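How to Prepare an Office for a Shared Cleaning and Delivery Robot

By Solène Charpentier
Sep 18, 2020

Before a two-armed robot starts work on an office floor, the people who already do that work need to know which jobs are changing hands. At Ulmont we wrote that down first and set up the robot second. The steps below are the ones we used on the Catano floor.

What you need

A floor plan of the rooms
The current cleaning and catering task sheets
A simulated copy of at least one room
One person from each shift with time set aside

Step 1. List the tasks as they are done now

Ask the people who do the work to write the list. Our old task sheet said "clear desks." The evening crew split that into picking up dishes, moving personal items, wiping the top, and putting the items back. The robot was given dishes only. The other three stayed with the crew.

Step 2. Mark each task

Use R for robot, P for person, and S for shared. A shared task needs a clear handoff point, such as a cart or a shelf. If two people disagree about a mark, make it P for the first month and look at it again later.

Step 3. Rewrite the shift notes

Take the R tasks off the paper sheet the same day the robot takes them on. On our Fanach floor they stayed on both lists for two weeks, and staff did the work twice. Add a line for faults so that the next shift knows what was left unfinished.

Do not shorten anyone's shift at this stage. Checking, refilling, and clearing faults take time, and those jobs belong on the sheet with everything else.

Step 4. Run the tasks in simulation

Build the room with the things people leave in it. An empty model will give you good results that do not carry over. Put cables on the desks and tools on the floor, and change them between runs. We logged 3,907 runs before December planning started, and most of the changes we made to the task sheet came from those logs.

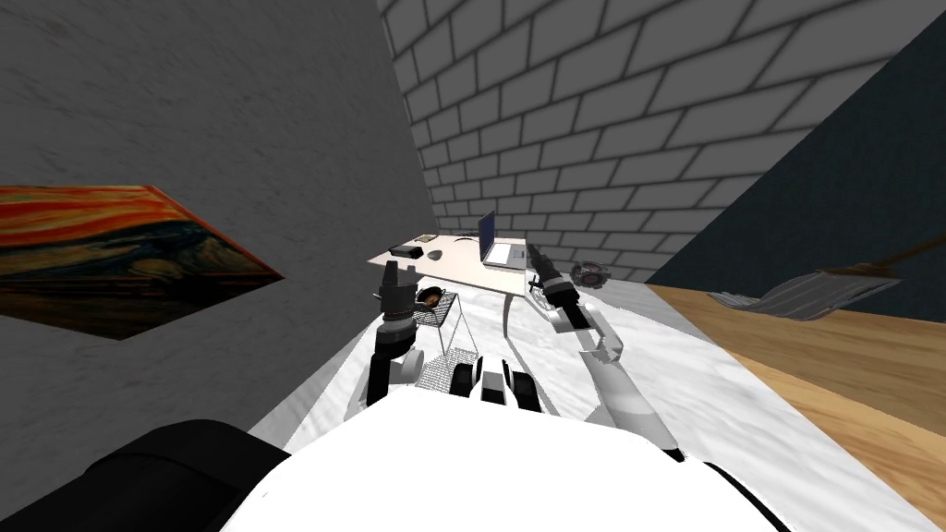 Reading time: 4 minutes

Invite the shift staff to watch this part. In our office room the laptop shares the desk with a thin black cable, and there is a mop on the wood floor near the right arm. A cleaner named both as things she would move before starting, so "check cables and floor tools" went on the sheet as a P task. The food on the wire rack was marked S.

Step 5. Name who can stop it

Anyone in the room should be able to stop the robot without asking a supervisor. Put this in writing and go over it with every shift, including temporary staff.

Step 6. Review after 7 days

Meet with each shift separately. Bring the fault lines from the shift notes and change the R, P, and S marks where needed. The Rosales building moved 2 tasks back to P at its first review. Post the new sheet where the old one hung, and date it.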